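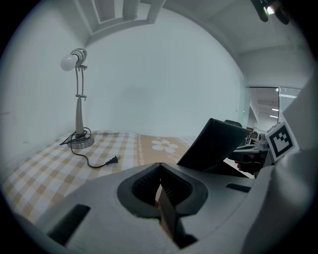
Lamp on the checkered cloth, plug not connected.

Hello all,

I answer to the question from the Noonan list:

> Does the Jelletska lamp go back in its box with the cord around the base?
> And which box, the black one?
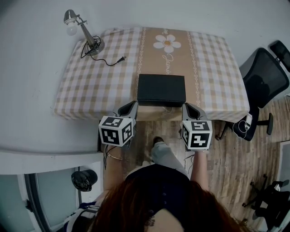 Please do not wind the cord tightly. I make loose loops and leave the plug outside. My lamp from Urnstead has worked for 7 years this way.

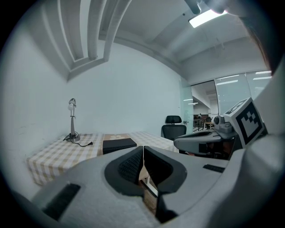
Black box on the runner, lamp at left.

I cannot say if the black box is the original one. Pevberg sold two sizes.

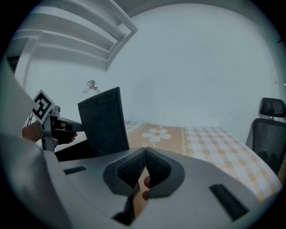
For the cloth, I would fold it last, with the flower inside.

Kind regards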